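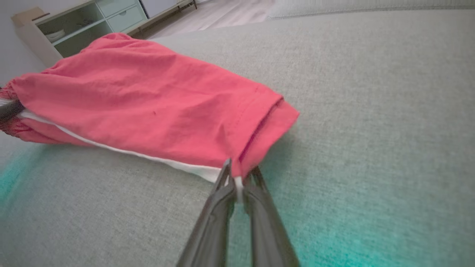

Pink garment on a grey upholstered surface

Store card closed, but they still take money. What can I do?

Asked by Antonina Antoniuk, Saturday, July 9, 2011

Hello everybody. I had a store card from Stosness, which I used mostly for clothes. In spring I paid the whole balance, 394 pounds, and I wrote them a letter to close the account. They answered that it is closed. But the direct debit is still going out, 40 pounds every month, and it has happened 2 times now. On the telephone they tell me to wait for the next statement, but I do not receive statements any more. Should I ask my bank to stop it, or will this make a bad mark on my credit file? I want to apply for a small loan in September, so I am a little worried.

Answers

Taras Savchuk
You can cancel the direct debit at your bank, and it is your right to do it at any time. Before this, please check that the balance is really zero. Sometimes there is interest from the last days, which was added after you paid. Ask Stosness to confirm the zero balance in writing. For the payments already taken, tell the bank that they were taken by mistake and ask for a refund under the direct debit guarantee. Keep the letter where they say the account is closed, you will need a copy of it. I would also look at your credit file in a few weeks, to see that the card is shown as settled.

Danylo Levchenko
Same thing with my Golik card. I just cancelled and forgot about it. Never use store cards, the interest is terrible.

Radymyr Dovhaniuk
I agree with Taras, but write to the complaints department and do not phone. With a letter you have a date and they must answer it. My case took 9 days after I wrote, and before that I was phoning for weeks. Also ask if there was payment insurance on the card, mine had it and I did not know.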